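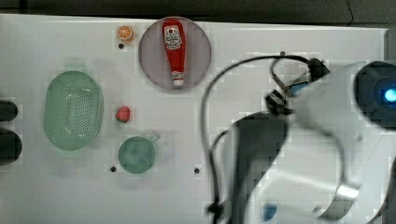
Table 2 from overhead, arm moving. Ketchup bottle on the gray plate.

December 26, 2019

Notes from the visitor demo, written up the same evening while I still remember it. Niamh has the sign-in sheet and the signed safety forms. They go in the blue binder, please, and not in the drawer.

Visitors were the Brandholm people, 8 of them, plus Debora Santoro, who came over from Trondov to see the table setup before they build theirs. Ultan did the talking. I ran the arm. Hwa-young was on the stop button the whole time and also watched the log. Maritza met everyone downstairs and kept the second half of the group in the meeting room until we were ready to swap.

Setup

Started at noon. Table wiped down, items put out by hand: plate, ketchup bottle, orange slice, strawberry, green cup, the pale green colander. We left plenty of room between them. Last week in the dry run we had the strawberry too close to the cup and the fingers brushed the handle coming down, so Hwa-young asked for wider gaps and I agreed. The mounting holes in the tabletop are still open. I meant to plug them before the visit and ran out of time.

Overhead camera recalibrated before lunch, then again after lunch since somebody had leaned on the stand. Second calibration is the one in use. Saved it under the same name with a 2 on the end.

Speed was set lower than our normal setting for the first group and put back to normal for the second. The first group could follow it better. The second group thought it looked more impressive. Ultan would like to do slow then fast for each group next time, and I have no objection as long as we re-home in between.

What we ran

Program was the tidy-up sequence, build 1634. Fruit to the colander, bottle to the plate and back off, cup last. We did 20 full runs over the afternoon, counting the ones between groups when only Debora was in the room.

Results from the log: 3 runs did not finish. Two of those were the strawberry. It rolled when the fingers closed and the arm went to where it used to be. The other was the cup, picked by the handle, turned in the grip and I stopped it by hand before release. No protective stops. Nothing dropped off the table.

The bottle went better than expected. We had all assumed it would be the hard one because of the shape, but lying flat with the cap end toward us it gives a good wide part to grab. If it is laid the other way the planner swings the arm further out and I don't like where the cable ends up. Keep it cap toward the operator for now.

The orange slice is fine as long as it lies flat. Standing on its edge, the detector loses it. Debora tried that on purpose and was pleased with herself.

Questions from visitors

Wrote down the ones we didn't have good answers to.

What happens if the item isn't one it has seen before? Ultan said it will try, and that we have not measured how well. One of the Brandholm people put a pen on the table to check. The arm ignored it, then put the strawberry in the colander as usual. We should decide whether ignoring is what we want.

Can it take things back out of the colander? Not yet. The sides hide the fruit from the wrist view at low angles, and the overhead view alone has not been good enough. Hwa-young has a branch where she tried it. She says don't show it to anyone.

How long to move to a new table? Ultan said up to a day. I would have said longer. Debora wrote his number down, so we should probably talk to her before Trondov plans around it.

Would it work with real fruit? We haven't tried. Somebody should buy a few strawberries and find out, with a cover on the gripper.

Things to fix

Cable. The loop by the upper arm is still bigger than I want. It clears the table, but on the reach to the far side it swings across the overhead view, and on some runs the plate was hidden during the approach. Options are a shorter cable or another clip further down. I have asked Malý for a price on the shorter one. Until then, don't place anything small at the far right of the table.

Overhead recording. Picture is blocky whenever the arm moves fast. Fine for showing people what went on, poor for working out what the fingers did. Niamh thinks the bit rate was turned down in May to save disk space and never turned back up. She will check.

Strawberry grip. Close slower, or come in with a wider opening. I want to try slower first, one line to change. If that doesn't help, Hwa-young suggested regrasp after a second look, which is more work.

Floor tape. Visitors stood on it and a few leaned over it. Move it back and use the wider roll from Stomholm, there is one left on the shelf by the sink.

Restart. The controller took two tries to come up in the morning. Same as last week. Error text is copied into the log.

Left the arm parked and powered off, air off at the wall. Items are in the bin under the table apart from the cup, which I washed because it had fingerprints all over it and the detector was giving lower scores toward the end. May be nothing. Rerun the cup alone tomorrow with the same build and compare.

Debora wants the table drawing with hole positions. I said I'd send it once I have checked it against the table, as I think one hole was moved after the drawing was made.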